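Home | Topics | Machines | Household | Index

Sorting and tidying by robot

Last updated 17th December

Sorting and tidying by robot is the use of machines to put small loose things where they belong: screws into bins, buttons into trays, batteries into whichever drawer the household has agreed on. The job has been described as nearly solved for a good deal longer than it has been nearly solved.

Factories have done a version of it for decades, on the condition that every part arrives the same way up. A kitchen table makes no such promise. Most current work therefore starts with a two-fingered gripper, a plain surface and a divided container, and adds the mess later.
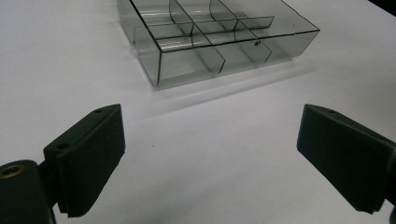

Clear plastic is a known nuisance. Cameras tend to look through a see-through wall and report the table behind it, so an arm may set a washer down on top of a divider with every sign of confidence. Small parts bring their own trouble, as a fingertip wide enough to hold a sponge will often cover the thing it is meant to pick up.

The best-known trial is Hivuvano, run by Kaede Onishi, which asked a single arm to sort 685 mixed fasteners. It placed 600 of them correctly and took almost 40 hours, including pauses for human encouragement. A follow-up in May, using a revised gripper from Kistell, was faster and dropped more.

Ghada Yammine, a critic of the field, has argued that scores should count the time people spend setting up the table. Under her method the Chauvin workshop arm, often praised for its run of 1,000 placements, comes in behind a patient adult with a cup of coffee. Chauvin disputes the coffee.

No machine of this kind is in common household use.

Related articles
Bin picking
Dishwasher loading
Jaden (folding machine)
Laundry, automated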